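Arnel Javier does not think the kitchen cell needs another feature. He thinks it needs somebody to leave it alone for a week.

Javier looks after the two-arm table at Brarov's test room in Nallirside, where the arms practice on drawers, plates and mugs. I went to see him in August after reading a Karadex brochure that called cells like this one “self-maintaining.” I asked what that meant.

“It means I come in at 7,” he said.

His morning starts with the cables. He follows each one from the base to the gripper by hand, bending it at the joints, feeling for a stiff spot. Then he checks the finger screws, which he says work loose on the arm that does most of the pulling. The log he keeps runs to 289 entries. I asked how many were real faults in the arms. He counted 34, and blamed most of the others on the furniture.

“A drawer moves a finger's width and the arm doesn't care why,” he said. “It goes where the handle was.”

So the props get as much attention as the motors. The mug tree, the plate rack and the basket of corn all have to be put back before a run — he works from a printed sheet, which he admits he mostly ignores now. 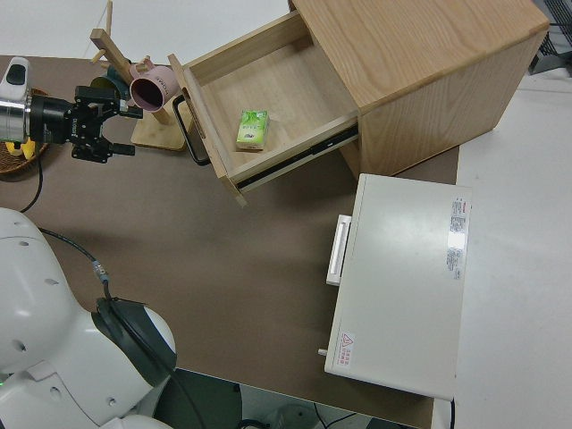
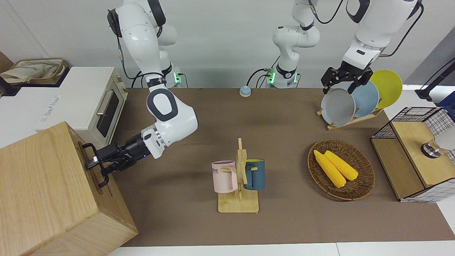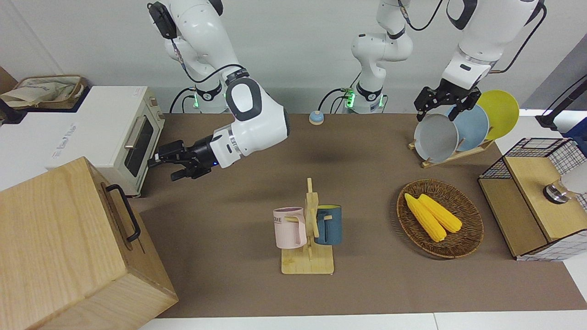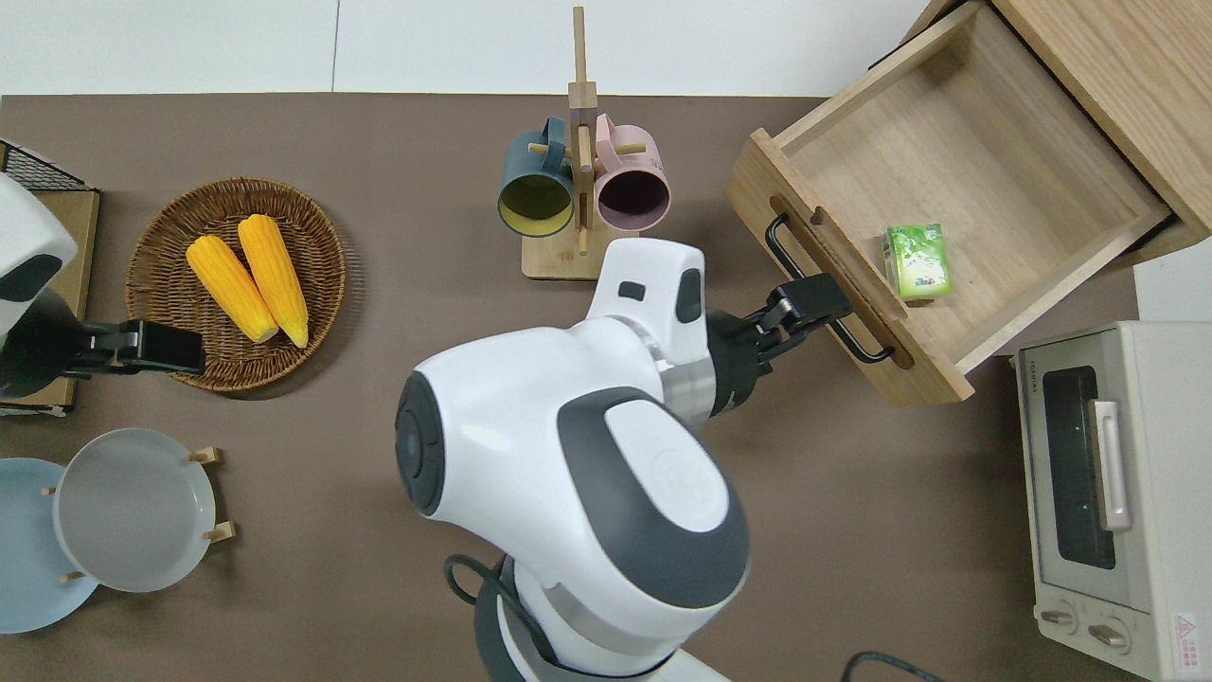 The two-arm table at Nallirside, with the mug tree and the wooden drawer unit.

I wondered if this was a lot of labor for a machine that opens drawers. Javier didn't argue. A full setup takes him about 41 minutes, and he has never seen that number in a sales deck. Grewal, the firm that services the joints, wants the cell checked once a month. He checks it daily and says the monthly visit has yet to find anything he hadn't already written down.

Calibration is the part he trusts least. The software reports a pass, and he still drives each gripper slowly up to a handle and watches it close before he will sign the sheet.

“A pass tells me the program is happy,” he said. “I want to see the fingers on the metal.”

Would he call any of it self-maintaining? He thought about it while wiping down a gripper with a rag.

“The table, maybe,” he said. “I haven't had to fix the table.”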